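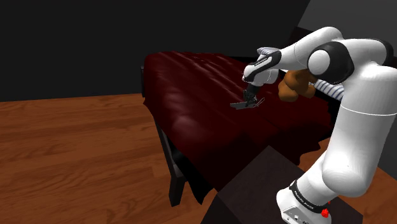 One reader of our last page on robot arms wrote that a simulated robot can't have a safety problem, as there is nobody in the simulation to hurt and nothing in it to break. The same reader wanted to know why a whole page of the Mevitz report was spent on a blanket.

Reading time: 8 minutes

The reader is right about the first part. A simulation is a set of calculations inside a computer, and the computer draws the result so that people can look at it. A simulated bed can't be bent. The instructions that move a simulated arm, however, are often the same instructions that are later sent to a metal one. If the instructions contain a fault, the fault goes along with them.

The Mevitz fault was of this type. It was found in December, in a bedroom simulated with a program called Bendora, and it concerned one number.

What the arm was told to do

A robot arm is a chain of stiff parts, called links, connected by joints. Each joint has a motor that turns it and a sensor that measures how far it has turned. At the end of the chain is a tool. For Mevitz the tool was a gripper with two fingers.

The task was to carry a flat object over the bed, lower it to the top of the blanket and open the fingers. A person does this without thinking about it. The arm needs it divided into steps:

Step 1. Move to the travel height. At this height the arm can cross the bed without touching it.
Step 2. Cross the bed until the gripper is above the target point.
Step 3. Move straight down to the placing height.
Step 4. Open the fingers.
Step 5. Move straight up to the travel height.

The travel height was 585 millimetres above the floor. The placing height came from a file that described the room. The file listed where the bed was, how long and wide it was, and how high its top surface was. The computer added the thickness of the object to the height of the bed, and the total told it where the gripper should stop.

What went wrong

The room file gave the height of the bed as 490 millimetres. That was the height of the bare mattress. The blanket had been added afterwards, and the file was not updated.

With the blanket on, the top surface at the target point was at 511 millimetres. The difference is 21 millimetres, a little more than the width of an adult's thumb.

During Step 3 the gripper moved down as ordered. The object met the blanket 21 millimetres before the arm expected it to. The arm had no instruction that said "you have arrived", so it kept going. The joint sensors reported that the gripper was not yet at the placing height, and the motors were given more power to get it there. In the simulation the object was pushed down into the blanket and then began to tilt. The arm went on pushing for over 2 seconds before the run was stopped.

Look again at the dark red blanket in the picture. It has shallow folds running along it. A fold is a small hill, so the correct height at one point may be wrong at a point beside it. Even a file with a blanket in it would need to allow for this.

Why a metal arm would be worse

When a simulated object is pushed into a simulated blanket, the computer calculates a force and writes it down. If the force is very large, the object may shake, or sink into the other object as if both were made of fog. This looks strange on the screen. It does no harm.

Real objects can't share the same space. If a real arm keeps pushing, something has to give way. The mattress may squash, the object may crack, or the gripper may be forced sideways. If a hand is under the object, the hand is squeezed. This is called a crushing hazard, and it is one of the first things checked when people and robot arms are going to be near each other.

A hazard is something that could cause harm. A risk is how likely the harm is, together with how bad it would be. A wrong number in a file is a small thing, and the hazard it makes can be large. The two sizes are not connected.

Why the arm did not stop itself

Many robot arms can work out how hard they are pushing. Some have sensors in the joints that measure twisting force, which is called torque. Others estimate the force from how hard the motors are working. Either way, the computer can be given a limit. When the measured force goes over the limit, the arm must stop moving. This is a protective stop.

The Mevitz arm had a force limit in its instructions. It was switched on in Steps 1, 2 and 5. It was switched off in Step 3.

The notes explain how this happened. In earlier tests the arm had been lowering objects onto a hard table. The moment the object touched the table, the force jumped, the limit was passed and the arm stopped before it could open its fingers. The test team at Grutenthorpe turned the limit off for Step 3 so they could finish those tests. The table tests ended and the limit stayed off.

There were therefore two faults. The height was wrong, and the check that should have caught a wrong height was missing. Either fault alone would have caused less trouble. With a correct height, the missing limit might have gone unnoticed for months. With the limit working, the wrong height would have produced a stop and a message on the screen.

Engineers look for this pattern when they study a failure. They keep asking what should have caught the mistake, and then why it was not caught.

How it was found

The arm did not report a fault. As far as its instructions were concerned, it was partway through Step 3.

The fault was found by comparing two lists of numbers. The first list was the height the gripper had been told to reach, moment by moment. The second was the height it had reached. When an arm is working properly the two lists are nearly the same. In this run they matched until the object met the blanket. After that the first list kept going down and the second went down much more slowly.

This comparison is called the Aydoğan check in the Mevitz notes. The gap between the two numbers is called the following error. A small following error is normal, because motors need a moment to respond. One that grows and keeps growing means that something is in the way.

What was changed

The room file was corrected. The height of the bed is now measured with everything that is on it.

Step 3 was divided into two parts. In the first part the gripper comes down at normal speed and stops well above the blanket. In the second part it moves slowly and feels for the surface. When the upward force reaches a low value, the arm treats this as contact and goes to Step 4. It no longer needs to know the exact height of the blanket beforehand, so the folds matter less.

The force limit is now on in every step. It is set higher than the contact value, so a normal touch does not trigger a stop. If the arm passes the limit it stops, keeps its fingers as they are and waits for a person. It does not open the gripper, in case the object is still in the air and would fall.

The following error is checked during the run. Before, it was only looked at afterwards.

One more item was changed, and it has nothing to do with motors. Any check that is switched off for a test must now be written on a list with the name of the test. The test can't be marked as finished until the check is back on.

What a simulation can't tell you

The corrected instructions were run again in Bendora, and the object was put down at the target point without tilting. This shows that the new steps work with the simulated blanket. A real blanket is harder to calculate. It bunches up, slides and catches on corners. The simulated one is a simplified version, and its softness is a number that someone chose.

For this reason the first run on a metal arm is done at low speed, with nobody within reach and a person standing by an emergency stop button. An emergency stop is different from a protective stop. The protective stop is made by the arm's own computer. The emergency stop is pressed by a person and has to work even when the computer is wrong.

Something to measure at home

You will need a ruler, a table, a folded towel and a book.

Measure from the floor to the top of the table and write the number down in millimetres. Put the folded towel on the table. Measure from the floor to the top of the towel. Subtract the first number from the second. Your answer is how far an arm would push into the towel if its room file listed only the table.

Now lay the book on the towel and measure to the underside of the book. Is it the same as your second measurement? If the towel has squashed, the number will be smaller. Press gently on the book and measure again. You now have several heights for one towel. Decide which one you would put in the file.

Words used on this page

Following error: the difference between where a robot has been told to be and where it is.
Force limit: the largest push allowed before a robot must stop.
Hazard: something that could cause harm.
Joint: the part of an arm where two links meet and one can turn.
Link: a stiff part between two joints.
Placing height: the height at which the object is let go.
Protective stop: a stop the robot makes by itself.
Simulation: a set of calculations that imitates something real.
Torque: twisting force.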